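Chie Onishi
December, 7:42 am

I've spent the last few months moving my late uncle's recipe cards into a spreadsheet. A few people asked how it was going, so I'll put it all in one thread.

There are 2,004 cards. He ran the kitchen at a small hotel in Gurholm and wrote on the backs of order slips, so half of them have a fish delivery on the other side.

So far 1,933 are typed up. The rest are stained or in a shorthand I can't read. Kálmán Orbán worked under him and is going through those for me.

Most of the quantities are for 76 covers. Dividing a soup by 19 is fine. Dividing a custard by 19 is not, and I've thrown away two.

He measured nearly everything in cups. Not a standard cup — whichever cup was by the stove. "Blue cup" and "small cup" turn up all the way through and they don't hold the same amount. 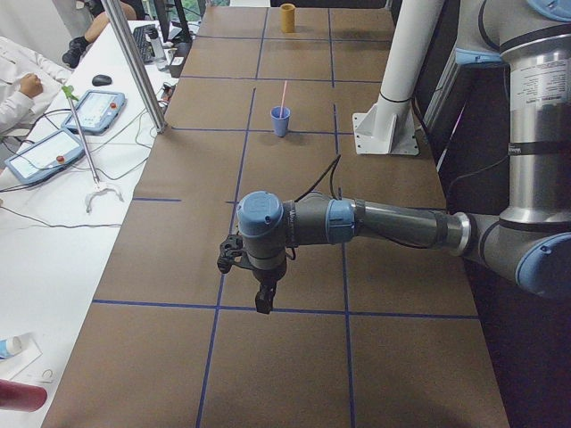

Last changed: December, 9:15 am

Kálmán thinks the blue cup was around 300 ml. I've tried that in the rye loaf and the dough was too slack, so I've gone down to 280 and will try again.

The pickles are the best part. He has nine versions of the same cucumber pickle and the only difference is the sugar. The fourth one is the one we ate at home.

Ravindran Reddy asked whether I'd print them. Maybe a short run for the family. I'd leave out the aspic.

If anyone worked at the hotel and remembers what "do the Yoshida" means on a lamb card, please message me. It's on 2 cards and there's no Yoshida anywhere else.

Next job is the puddings — I'm doing those after the new year.

Recent from Chie Onishi
Storing old paper in a damp flat
Which scanner setting for pencil
Rye loaf, second attempt
Isamu Fukuda's plum jam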